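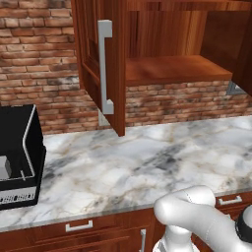
Margareta Munteanu wrote to me last month that a kitchen robot ought to be sold the way a stove is sold, with one price and a delivery date, and that she was tired of being offered a subscription to her own dishes. I have been turning that over ever since, because I like the Onico planner and I suspect she has a point anyway.

What Drellow offers with it is a service. You describe your kitchen, they build it in simulation — cabinets, counters, drawer pulls, all of it — and a simulated arm works through your chores there before any hardware is ordered. The trial costs 700 dollars, and you get 70 practice runs and a long written report. I read every page of mine over two evenings and a good deal of coffee, and I will admit I enjoyed it more than some novels.

I think the rehearsal is worth paying for. A cabinet door left open over a counter is a small thing to you and me, who duck without thinking, but a planner has to allow for it, and I would much prefer that it learn about doors in a rendered kitchen than in mine.

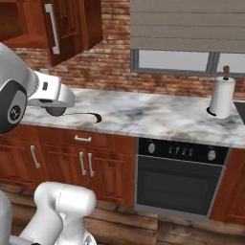
Does the trial fee come off the price if you go on to buy the arm? Only if you order before the end of April, and after that you pay the full amount.

That deadline is my one real complaint, and I told Azra Zupan so when she called from their office in Lornasthorpe (she was very gracious about it). People need time to think about a thing that will live in their kitchen. My mother took more than 2000 days to settle on a dishwasher, by my father's reckoning, and she loved it until it fell apart. Give folks a year, say, and drop the monthly charge for updates while you're at it. Margareta might even come around, and I would be glad to lend her my report.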